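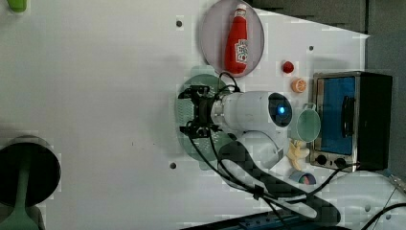
Play food has been taking over my house since January, when my sister dropped off a box of it with 192 pieces inside. I finally sat down to decide what is worth keeping out. My rule now is one small kitchen's worth at a time. The ketchup bottle gets its own pink plate, and the tomato, the orange slice and the banana stay in as well. The little toaster oven takes up the most room, but it's the piece the kids ask for first, so it stays.

The rest went into three bins in the hall closet - fruit, dishes and everything else. I swap a few things every couple of weeks. Cleanup used to take most of an evening and now it's six minutes, if they help.

I kept the pot and the green spatula together, as one is no use to them without the other.
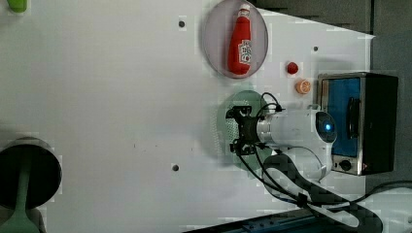

Lleucu Yorath wrote to ask if I wash the plates with the regular dishes. I do them by hand in warm soapy water and leave them on a towel overnight.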